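Handheld gripper kits for demo collection - Trellau Pair, first impressions
Forum > Manipulation > Hardware reviews and buying advice

knitpicker
My Trellau Pair kit showed up on Wednesday and I've been grinning ever since, so I'm starting a thread. I know a few of you were on the fence after the price change in July and I promised I'd write it up.

Short background for people who didn't see the earlier thread. We're a small lab and we do soft goods, mostly clothing and small household textiles. Until now everything we recorded was teleop with the leader arms, and a fold that takes me a few seconds by hand takes forever that way. So the idea of walking up to a table with a gripper in each hand and just doing the thing was very appealing.

What you get for the money: two printed grippers, two sets of fingertips (the plain ones and a padded set), cables, brackets, a calibration board and a year of their conversion service, where you upload the raw recordings and get back trajectories. You supply your own cameras. The printed parts are matte black and feel better than I expected, no stringing, no sharp edges on the handle. Trigger travel is long and smooth. I've used home-built ones where the trigger grated after a day and this is a different world.

281 demos recorded so far, all on winter knitwear. I'll break it down below.

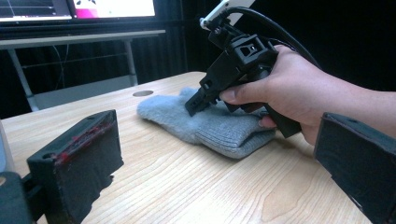
1. Pinching soft things
Really good! The tips are narrow enough to press down onto a glove and gather the top layer without bulldozing the whole thing along the table. Knits are hard because there's no crisp edge to go for, and you end up pushing into the fabric and closing on whatever rises up. With the plain tips I get a single layer most of the time. With the padded tips I get more grip but also more double layers, so I've been swapping depending on the item.

2. Handle and fatigue
Fine for an hour, then my thumb starts to complain. I rest it forward along the top of the grip and there's nothing shaped for it there. The weight is up high with the camera on, so your wrist is working the whole time to stop it tipping. My colleague Vija has smaller hands and had to choke up on the handle, which put her finger at an odd angle to the trigger.

3. Cable
My one real gripe. It leaves from the top and wants to make a big loop out behind your hand. I keep snagging it on my sleeve. I've tried a velcro strap at the elbow and that helps, but a clip molded into the handle would have been so easy.

4. Conversion service
Out of 281 uploads, 2 came back rejected, both of them ones where I'd turned right around to pick something up off the floor. Everything else came back the same evening. The viewer they give you is plain but it lets you scrub through both hands side by side and I've spent far too long in there.

Overall I'm very happy. Ask me anything.

brassmonkey_ee
Great writeup, thanks. How does it compare to the Raudsepp? I've had one of those on my bench since spring and the conversion step is all local, no uploading. That was the deciding factor for us. Our data can't leave the building.

knitpicker
I've only borrowed a Raudsepp for an afternoon so take this lightly. The Raudsepp trigger is shorter and stiffer. Better for rigid stuff I think, you get a definite stop. For fabric I prefer the long travel because I can close partway, feel where the cloth is, and then commit. And yes, no local conversion on the Trellau. If that's a hard rule for you then it's the wrong kit.

gmonti
I'm going to be the grump. We bought two of the Trellau kits and sent one back.

The hardware is nice, I agree with all of that. The trouble for us was the service. When a trajectory drifts you get a quality score and a pass or fail, and there's no way to see which part of the recording was bad. We had a batch of 405 and the ones we looked at closely had small jumps right at the moment of grasp, which is the only moment I care about. All of them had passed. I wrote to support and they were polite and quick, and what they told me was to use more textured backgrounds.

That's reasonable advice for a demo video. I don't want to wallpaper my lab.

Gerardo

knitpicker
Hi Gerardo! I was hoping you'd turn up, I remember your post about the grasp jumps. What was your table like? Ours is pale wood with a visible grain and I wonder if that's doing me a favor. I went through thirty of mine last night after reading your comment and stepped through the grasp in each one. I found a jump in one, small, on a sock.

gmonti
White laminate, glossy, overhead strip lights. So the worst case, I admit it. But the Raudsepp coped on the same table, and so did the old Gananico rig we built from the public files.

tessellate
The Gananico files are still up, by the way, if anyone wants to go the cheap route. I printed a pair over a long weekend. You do have to source your own bearings and the finger mount is fussy, but I've put 1,101 demos through mine and the only thing I've replaced is a spring. Wouldn't dream of paying kit prices. You do need to like tinkering.

knitpicker
1,101 on one spring change is amazing. I do like tinkering, it's the problem! If I'd printed my own I'd still be redesigning the handle and have no data at all. Paying for the kit was mostly paying to keep my own hands off it.

vija_e
Second user from knitpicker's lab here. I want to push back on the handle comment, I got used to it. First session was awkward and by the third I had stopped noticing. What I still dislike is that the two handles are identical, so the left one feels slightly wrong to me. A mirrored left would be worth money.

Also, I disagree about the padded tips. I use them for everything now. The double layers go away if you come in at a shallower angle and close slower. Knitpicker stabs.

knitpicker
I do not stab. I press with conviction.

(Okay, I tried the shallower angle this morning on a ribbed cuff and it's better. I'll update the tips section when I've done more.)

lowtorque
Question from someone about to buy. Has anyone trained anything useful from these yet? I see a lot of "it feels good in the hand" and I get that it matters, but the point is the policy at the end.

knitpicker
Totally fair. Not yet on this data, 281 is thin for what we want and it's all one table and one kind of item. My plan is to get through mittens and scarves next, then move to a second room with different light before training anything. I'll post the results whatever they are, including if they're embarrassing.

gmonti
We trained on the 405, after throwing out the ones with visible jumps. It reached for the cloth very nicely and then closed a little too early, again and again. I blame the jumps. I can't prove it.

brassmonkey_ee
Could be latency as well. Did you measure the offset between the camera and the gripper width signal? On the Raudsepp there's a clap routine at the start of every session and if you skip it you get exactly that, closing early or late by the same amount every time.

gmonti
We did it once at setup. Not every session.

brassmonkey_ee
I'd try that before blaming the tracking. Do it at the start, and again after any time you unplug the cable.

gmonti
Hm. We unplugged constantly. All right, I still have the second kit, I'll record a small set with the offset measured each time and run it again. I'm not taking back what I said about the pass/fail score, though. That needs fixing whatever the cause was.

knitpicker
Agreed on the score, I'd love a per-second plot. I've sent that in as a request and linked your post, hope that's okay.

tessellate
Does anybody know if the Clanura fingertips fit the Trellau? They're the ones with the softer insert. I have a spare set that I'll never use on mine.

vija_e
They nearly fit. The screw spacing matches but the Clanura base is thicker, so the jaws won't close all the way. I sanded one set down on the back face and it works now. Measure before you start, and redo the width calibration after or your closed position will be wrong.

tessellate
Perfect. PM me an address and they're yours, I only ask for a report on thin cotton.

vija_e
Deal! Sending it now.

lowtorque
Thanks everyone, this helped a lot. I'm leaning toward the Trellau since most of what we handle is cloth and uploading isn't a problem for us. One last thing - does the bracket take a bigger phone, or is it action cameras only?

knitpicker
The clamp opens wider than I've needed so far. Go for the lightest thing you have with a wide lens, your wrist will thank you. And strap that cable down on day one.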